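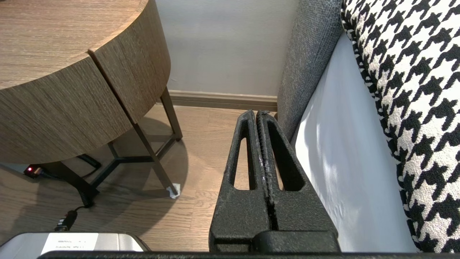 Round side table on a dark rod frame, with a felt pad under the front foot.

The leg, the cable and the floor are usually specified by three different people. Đạt Lã, who fits out small offices for Jornbridge, draws all three on one sheet at a scale of 1:20.

His starting point is the side table. A drum body on slim rods leaves clear space below, and cables tend to collect there. Lã allows 6 inches between any plug and the nearest foot. Felt is checked every 36 weeks on wood floors; a worn pad lets grit reach the finish, and the scratch follows the grain for some distance before anyone sees it. 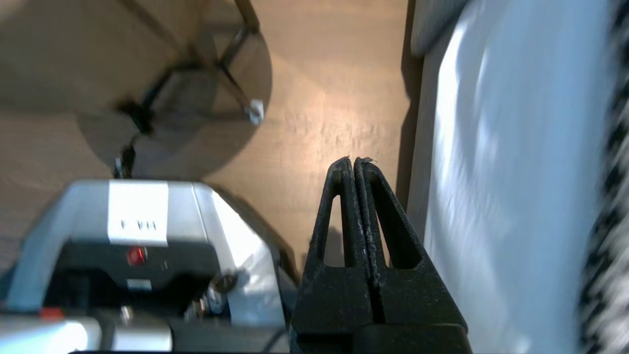 Glass top over a black metal frame. The rods converge toward a central point.

Glass changes the job. Whatever runs underneath stays on view, so the cable route has to be drawn before the table is chosen — most clients do it the other way around. The Cluvel schedule, which Lã still uses, lists nearly 60 table bases by rod angle and foot size.

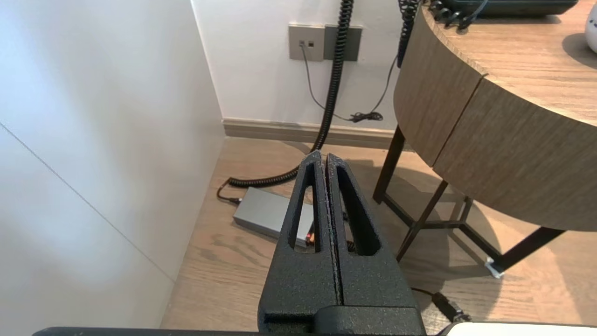 Wall ports come last on the sheet. A thin data cable should drop straight to the baseboard and turn once, with the slack tied flat. Coiled cord is harder to place. It pulls back toward its anchor, lifts off the boards and catches chair legs. Lã clips it at the wall end only and leaves the floor end free for cleaning.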